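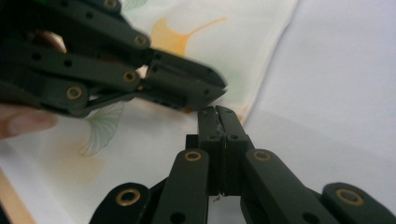 Skulo G2 Hand-Held Gripper: Replacement Linkage and Pad Kit

Sold by Ferier. Fits all Skulo G2 grippers, left or right hand.
Status: in stock, ships from Felport
Updated February 27, 2023

We would prefer to sell you this kit because you wore something out. Most of the people reading this page are here because of the pin problem, so we'll start with that.

Safety notice: pivot pins on early G2 grippers

On G2 grippers from the first production run, the pin at the upper inner pivot can work its way out of its eyelet. It does this slowly, over days of ordinary squeezing, and then finishes the job all at once. When the pin leaves, the linkage folds toward the handle, and the handle is where you keep your fingers. We have had reports of pinches and one blood blister of real distinction. No one has needed stitches, and we would like to keep it that way.

The cause is dull. The pin was cut 2 mm too short for the retaining clip to seat fully. The clip feels seated. It makes the nice click. It is lying to you.

Is mine affected?

Look at the serial number inside the handle. Anything below 2000 has the short pins. If the number has rubbed off, assume the worst and treat it as an early one. If you bought your gripper used, check both the number and the pins, as we have seen handles swapped between units by people who were in a hurry.

Warning signs before a failure:
- a jaw that closes a little late on one side
- pads that meet at the heel but not at the tip
- a tick you can feel in the trigger but can't quite hear
- a clip on your floor

If you have the last one, stop using the gripper now. Please don't hold it together with tape "until the end of the session." We have met the tape. It was not load-bearing.

What's in the kit

- Full set of linkage arms, dark green, matte
- Brass-ringed eyelets, fitted at the factory
- Long pivot pins with new retaining clips
- One pair of finger pads
- Hex key, the same one you already have several of

The arms are the same shape as before. Only the pins and clips have changed, so your old mounts, cables and calibration file all still work.

Fitting

Allow 40 minutes for your first gripper and a good deal less for the second. Unplug the gripper before you start. The trigger spring does not care that the power is off, so let the jaw close fully before you pull any pin, and keep fingertips out from between the plates while you do it.

Work from the outer arms inward. Lay a cloth down first — clips are small, springy, and fond of travel. Push each long pin through until you can see bare metal past the plate on the far side, then fit the clip. Tug it. Tug it again with less trust.

Once it's back together, close the jaw slowly and check that the pads meet along their whole height. Pick any fluff or thread out of the seam between them. A scrap caught there will hold the tips apart just enough to look like a bent arm, and we have sent out a free arm more than once to fix a piece of lint.

Then open and close it 5 times by hand before plugging anything in.

A word about the Chauvin pins

Chauvin sells a pin for its own gripper that slides into the G2 beautifully. It is slightly thinner than ours. It will wear the eyelet into an oval, and the jaw will develop opinions about where center is. We can't cover grippers fitted with them.

Price and free replacements

If your serial number is below 2000, the kit is free, including shipping, through the end of April. Send us the number and a mailing address using the contact form. You don't need a receipt, and you don't need to send the old parts back.

Everyone else pays the normal price shown at checkout. Pads are also sold on their own, for owners whose pins have stayed politely where we put them.

Related parts: G2 trigger spring, G2 handle shell, spare clips (bag)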